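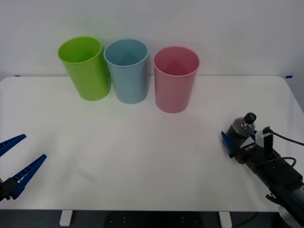

Prendix two-arm teaching set: review after one winter

I teach an evening course in a small training center, and I bought this set with the money of the course, so I was careful. The full price was 1,494 with both arms, both hand controllers, the cameras for the grippers and the software license for one computer. The version with a single arm costs less, but many exercises in the Semon course book need two, and I did not want to buy twice.

The idea of the set is simple. You sit in front of two small controller arms, you move them with your own hands, and the big arms on the table copy you. The computer saves the movement together with the camera pictures. When you have saved the same task enough times, you can train a model on it and let the arms try alone.

Setting up

The manual says one hour. I needed an afternoon. The arms must be fixed very firmly and the screws in the box are short, so I bought longer ones in the hardware store. Calibration is done by putting each joint in a marked position and pressing a key. It is boring but clear, and I had to repeat it only when a student leaned on the left arm.

The cable of the gripper camera is stiff and it comes out on the side. Give it a big loop. My first loop was too small, and the plug came out when I turned the wrist.

Driving the arms

This is the best part of the product. The delay between my hand and the arm is so small that I stopped to think of it after ten minutes. The controllers are light, and the trigger for closing the fingers has a soft spring. People with small hands reach everything without problem.

What I miss is feeling. The controller does not push back, so you do not know how hard you hold a thing. With a wooden block it is not important. With a thin plastic bottle you must look with your eyes, and beginners always squeeze too much. Prendix sells a controller with force feedback, but I did not try it.

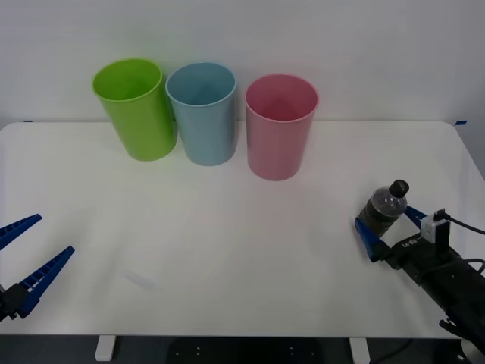 For pouring and similar tasks I give my students one piece of advice: turn the wrist slowly and do not correct in the middle. The model learns your corrections too. In our first group of 15 recordings I hesitated each time before the cup, and later the trained arm hesitated in the same place, like a copy of my bad habit. We deleted these recordings and began again.

The blue fingers have ridges inside and they hold round things better than the smooth fingers of my old Grarkidby kit. They open wide, too. I would like a softer surface for glass, and I will probably glue something on them myself.

The software

The recording program is good. You can throw away a bad try with one key, and you can write a short note for each one. We have now 808 recordings saved and it still opens fast. The manual says that 1,000 is the limit for one project, after which you must start a second one and join them by hand – I do not understand why.

The training part is weaker. The error messages are short, and two of them are not in the manual at all. I wrote to the Ugwu shop, where I bought the set, and they answered the next morning with a correct solution, so I can recommend the seller.

Would I buy it again?

Yes, for teaching in a class or for a small lab. For a person alone at home I think it is too expensive, and the table must be big and stay in its place. I give four stars. The missing star is for the short screws and for the limit on recordings. If they repair the second one in an update, I will change my rating.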